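Search this site Enter keywords Go

Last updated: August 2021

Cascombe Open Day: worth the drive?

I'd been meaning to get to the Cascombe open day since February, when a flyer turned up in my mailbox, and wow, what a fun afternoon! Entry was $2 and parking was free (a muddy field, bring boots). 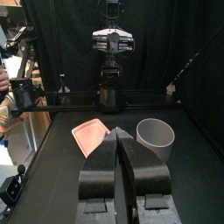 Photo: author's own

We started in the old mill, where the Gestden weavers had a loom going so loud I felt it in my teeth. They let visitors throw the shuttle a few times. I was terrible at it, and I'd happily have stayed all day.

Lunch was from the Saengthong stall – green curry, a big scoop of rice and a lime soda for $14. The line was long but it moved fast, and we ate on the canal wall with our feet hanging over.
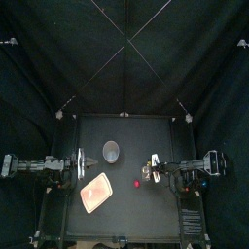

The afternoon

The guided walk goes up the bell tower, 79 steps and no handrail for the last bit. You can see clear across to Skadov from the top! Our guide told us the bell is 200 years old and still a little flat.
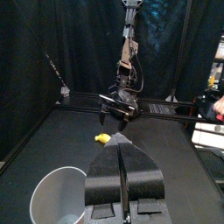
Getting there

Take the river road and follow the yellow signs. The bus stops right at the gate, but the last one back leaves before the tower closes, so check the times first.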